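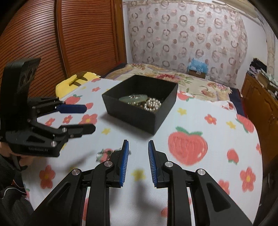

Section 5. Sorting and Storing Jewelry in the Open Box

This section covers the Orkstead 214 open storage box, used without its lid or dividers. For the stacking tray, see Section 6.

Before you start

Choose a flat surface with a cloth over it. A made bed with the sheet pulled smooth works well, and small pieces will not roll far on it. A bare tabletop is fine if you lay down a folded towel first. Keep drinks, lotion and perfume off the surface.

You will need:
The open box
A soft dry cloth
Small zip bags for loose or broken parts
A card and pencil for the contents list

Emptying and checking

1. Set the box in the middle of the cloth, with clear space on all sides.

2. Lift out the rigid pieces first. Bangles and cuffs go on the cloth to the left of the box.

3. Lift pearl strands from underneath with both hands. Do not pull a strand up by one end.

4. Tip the box gently and check the corners for earring backs, jump rings and clasps.

5. Wipe the inside with the dry cloth. Do not use water or household cleaner on the lining.

CAUTION: Pearls scratch easily. Keep them away from metal edges and pins while the box is empty.

Separating tangled strands

6. Lay the tangle flat and find a clasp. Open it before you loosen anything else.

7. Work from the outside of the tangle toward the center. Push slack into the knot with a fingertip.

8. If a strand is knotted between pearls, leave those knots alone. They are part of the stringing and keep the pearls from rubbing together.

9. If the silk looks frayed or you can see gaps between the knots, put the strand in a zip bag and have it restrung before wearing it.

Refilling the box

10. Place the bangle flat on the left side.

11. Coil each strand loosely on the right, one at a time. Close each clasp before you set the strand down.

12. Add small gold-toned pieces last. Pieces with sharp posts go in a zip bag first.

13. Look over the cloth for anything left outside the box.
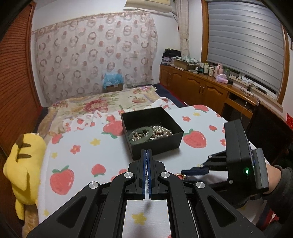

Fig. 5-2. Jade-green bangle and pearls in the box, with a small gold-colored piece still on the sheet.

Note: Patterned bedding can hide small items. Run your palm lightly over the fabric before you pick it up, then shake it out over a tray.

Contents list

Write one line for each piece and keep the card under the box. Heavier pieces from the Wevano or Herath sets should be listed on their own card and stored in the deep tray.

Where to keep it

Keep the box in a drawer or on a closed shelf, away from radiators and windowsills. Do not seal pearls in plastic for long periods. Wipe them with the soft cloth after each wearing, and let restrung strands lie flat for 30 minutes after cleaning before they go back in.

Replacement linings are listed under part 581 in the back of this guide.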